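Minutes, quarterly meeting of the Drimudstead Road Block Association, July 9, 2022, Choi Hall, back room. Taken by me, Chia-jung Leung, because I was the one holding a pen when the question came up.

We got going late (the side door sticks when it's humid, you have to lift and shove) and there was iced barley tea, which went fast. I've written things down in the order they came up, which isn't the order on the agenda, sorry. Where I've put "agreed" it means hands went up and I didn't see any hands against. If I got something wrong, write to me and I'll fix it before October.
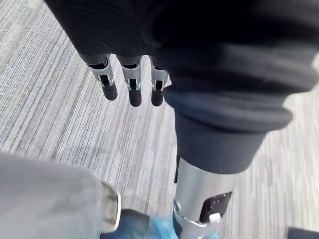
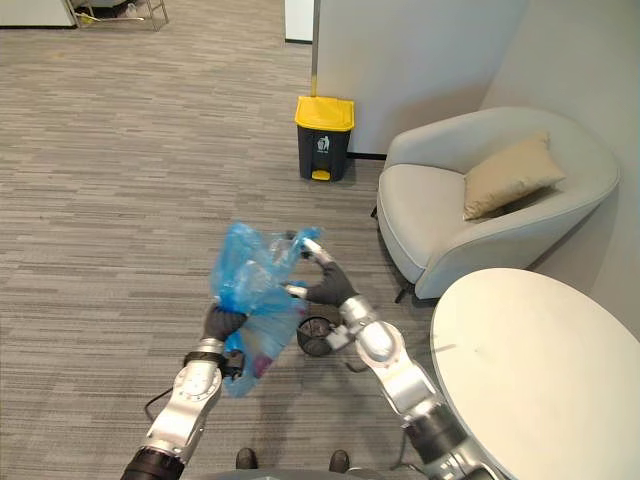 ## 1. Last time's minutes

Agreed with one correction. I had written that the plum tree at the corner belongs to the city. It belongs to the house at number 26, who were very nice about it, and who would like people to please ask before picking. They say yes nearly every time! They just want to know who's up the ladder.

## 2. The street supper

This took most of the evening, as I think we all knew it would.

The street supper is on for October. We talked for a long while about whether to have it at lunchtime instead, for the families with little ones and for anybody who doesn't love walking home in the dark. I was for lunch myself, going in. Then the point was made that the lanterns are the whole reason half the street comes, and I couldn't argue with that, the lanterns are lovely. So we landed in the middle: tables out at four, food at five, lanterns when it gets dim, and anyone who wants to go home at seven can go home at seven without getting teased about it.

**Tables.** We own 12 folding tables. Two of those have the bad leg (the kind that folds up again while you're setting down a casserole), so those are for coats and bags only, and I'm going to put red tape on them so we don't have the chili incident a second time. Our side of the street also has card tables people are glad to lend. If you lend one, put your name on the underside. Masking tape is fine.

**Food.** Potluck again, with the same split as last year: even numbers bring mains, odd numbers bring sides or dessert. There was a complaint that the odd side of the street heard "sides or dessert" and every single one of them heard "dessert." I live on the odd side and I brought a lemon cake, so I kept quiet. We agreed to have a sign-up sheet this time, with real lines on it for salad and for bread. Please also write on a card what's in your dish. Nuts, milk, eggs, shellfish, pork, anything a person might need to know. Cards will be at the end of the first table, with markers that work.

**Drinks.** Water and cider from the street fund, bring your own anything else. The big orange cooler has been found! It was in my own garage, behind the sleds, and I'd like to say sorry to everyone I asked about it in the spring.

**Music.** The kids from the upper end want to play a short set and we all said yes right away. How short is short was a longer conversation. Half an hour, then a break for eating, then another half hour if they feel like it and the neighbors closest to the amp feel like it too. They need one extension cord that reaches from a porch. I have one that I think is long enough, but I'll measure before I promise.

**Closing the street.** The form has to go in well ahead. It wants a sketch of where the barriers go and a list of the houses affected, which is all of us. I'll fill it in and take it around for signatures. If you have a car you'll need that evening, move it around the corner before three, and if you forget, come find me, we'll shift a table and get you out.

## 3. Money

We have $300 in the street fund. Out of that comes the permit, the cider, new lantern candles and a roll of paper for the tables, and there should be a little something left for bulbs in the fall.

We had a go at the question of dues. Right now it's $2 a month per household if you feel like it, in the coffee can, and plenty of people prefer to pay it all at once. One suggestion was to raise it. Another was to stop collecting and just pass a hat at the supper. I liked the hat, because I never have small bills on me and I bet I'm not alone in that. We didn't settle it. It goes on the next agenda, and please think about it in the meantime so we don't start from zero again.

The Skindico refund did come through, finally, for the leaf bags we got that were the wrong size. It's already counted in the total, so don't go adding it on top like I did at first.

## 4. Seed and tool swap

The tool shelf is working pretty well. Things go out, things come back, mostly. The long pruner is out and isn't written in the book. If it's leaning in your garage, no questions asked, just put it back on the hook.

We talked about getting a second wheelbarrow. The Midico one everybody fights over is a good wheelbarrow, but it's only one wheelbarrow, and on the first warm weekend of the year it has a waiting list like a restaurant. We'd rather find a used one. Keep an eye out at yard sales and call me if you spot one with a sound tire (rust is okay, we can sand it).

Seeds: the envelopes in the shoebox need years on them. I opened one marked "beans, good" and planted the lot and got a single plant. It's a handsome plant, to be fair. From now on, please write the year, what it is, and whose garden it came out of, so we know whom to ask when something weird comes up.

## 5. Speed on the hill

Cars are still coming down too fast, worst in the early morning and right after school gets out. We've asked for a bump. We've been told there's a list. I called again last week and I'm told we are still on the list, though the person I got couldn't see where on it.

In the meantime, agreed:

- The wooden kid sign goes back out by the bend, repainted. The old one faded so badly it looked like a ghost waving at traffic, which did slow me down, but still.
- We trim the hedge at the bend (with the owner's okay, already given) so you can see somebody stepping off the curb.
- I'll write one letter for the whole street and anybody who wants to can sign it. One long letter with a lot of names felt better to people than a stack of short ones.

There was some back and forth over whether to name the delivery vans in the letter. I'm leaving them out of the first draft. Read it and tell me if you think they should go in.

## 6. Small things

The little free library has a leak in the back left corner. Don't put anything you love on the bottom shelf until it's been caulked. Also, we have a great many thrillers and could use picture books.

Porch lights: a few people asked whether the rest of us could switch ours off by eleven or so, at least on the side facing bedrooms. No rule, just asking. I didn't know mine shone straight into the house across the way and I've put in a dimmer bulb.

Somebody's gray cat is getting fed at several houses and is now very round. The cat is loved and has a home. Please don't feed the cat.

Lost: one blue child's rain boot, left foot. Found: a casserole lid, glass, medium, and a set of two keys on a plain ring. Both found things are with me, ring the bell.

## To do

- Permit form, signatures, barrier sketch: me
- Red tape on the two bad tables: me
- Measure extension cord: me
- Sign-up sheet for food, with salad and bread lines: taken by the even side, who had feelings about it
- Repaint the kid sign: upper end kids, I'm supplying the paint
- Caulk the library: still open, it's a ten-minute job, please say yes
- Draft letter on the hill: me, and I'll leave copies in the library (top shelf!)

Next meeting is in October, the week before the supper, same room, and I'll post the day on the library door once the hall confirms it. Bring a chair cushion if you're particular, and bring back the long pruner.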